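The bread that finally got me to stop buying bread

I have been baking rye since November and I need to talk about it, because the people I live with have asked me to please talk about something else at dinner. So here we are!

It started with a bag of whole rye flour from Kinyua, the little mill shop past the bus depot. I went in for oats. The bag was heavy, the paper had that soft floury feel, and I carried it home with no plan at all. Wheat bread I could sort of do. Rye, I found out fast, is a whole different animal. You don't knead it. You can't, really – it sticks to your hands like wet cement and laughs at you. You stir it with a big spoon, scrape it into a pan, smooth the top with a wet spatula and walk away. For someone with bad wrists and a short attention span this is wonderful news.

My starter lives in an old pickle jar and smells like green apples on a good day. I feed it 20 grams of rye and the same of water every night before bed, and on baking day I build it up in a big bowl with a plate on top. The kitchen is cold in the mornings, so the bowl goes in the oven with only the light on. (Put a note on the oven door. Please. I have preheated a starter, and I still think about it.)
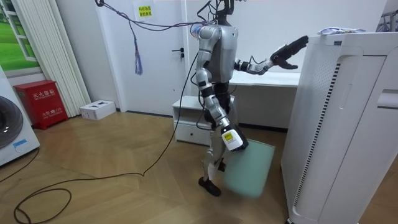

The other thing I got wrong for weeks was the water. Every recipe I tried gave me a brick, and I kept blaming the starter, poor thing, when all it wanted was a wetter dough. Whole rye drinks and drinks. Mine now looks more like thick oatmeal than anything you'd call dough, and the crumb came out moist and dark and a tiny bit sour, exactly like the loaves I used to get at a bakery called Plirno, which closed and which I have been grumpy about ever since.

I also toast the seeds now. Sunflower, mostly, plus whatever is left in the bottom of the pumpkin seed bag. Dry pan, medium heat, keep them moving, and soak them in hot water for an hour afterward so they don't steal moisture from the loaf. Caraway I go back and forth on. I love it with cheese and hate it with jam, so this week's loaf has none and next week's probably will.

Baking is simple: hot oven for the first stretch, then turn it down and leave it alone until the middle reads 212 on the thermometer. I used to pull it out sooner and it was always gummy. And then the hard part, which is waiting. You're supposed to leave rye a full day before cutting it. I made it to 5 hours once and ruined the knife. A whole day really does make a different loaf, the slices come off thin and clean and they hold up under a ridiculous amount of butter!

Next I want to try scalding part of the flour with boiling water the night before, which is meant to bring out a malty sweetness. I have half a bag of Kinyua's coarse rye left for it, and a new pan with a lid. If you've done a scald and have opinions on how thick it should be, tell me in the comments, I'm starting one tonight.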